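Print | E-mail

Dennis Bickerstaff, 25 August 2021
Room 603 at the Ondamside and I am already in love with the bedside table!

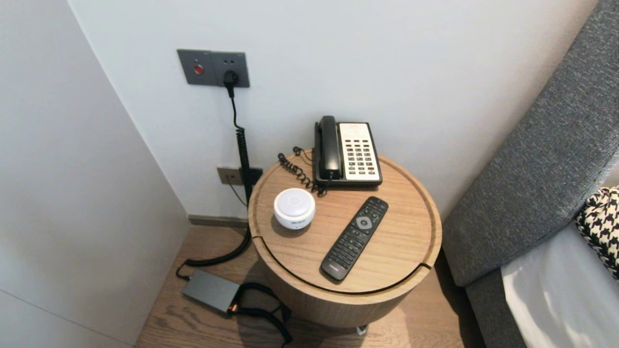 It's a proper round drum of a thing in light oak, and the grain runs right round the side. I want one at home.

Also, a real phone with a curly cord!! When did you last see one of those? I rang down for 2 extra pillows just to use it.

The raised rim is my favourite bit. My glasses roll off everything, so a little edge is bliss.

Gorazd, you make tables, how hard is a round one? Asking for my birthday in May :)

Print | E-mail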